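Prundomgate ferry collision

The Prundomgate ferry collision was an accident on the Urar river in October, when the passenger ferry Witari struck a moored gravel barge near the Parry landing. Three passengers died and 15 were injured. The ferry was on its evening crossing and visibility was low.

The harbor office recorded the first emergency call at 6:40 p.m. Small boats from Parry reached the ferry before the rescue service and brought most of the passengers to land.
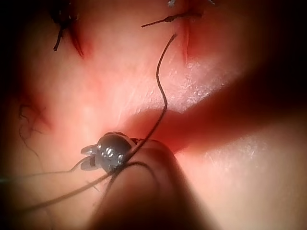
The injured were taken to the district hospital in Prundomgate, where 11 of them stayed overnight. Most had broken bones or deep cuts from window glass. Several needed surgery to close their wounds, a work in which dark thread is passed through the tissue and the ends are cut short after each closed stitch. The last patient left the hospital three weeks later.

An inquiry found that the barge, registered under number 3126, had no working lights on the river side. Night crossings at Parry were stopped until new mooring rules came into force.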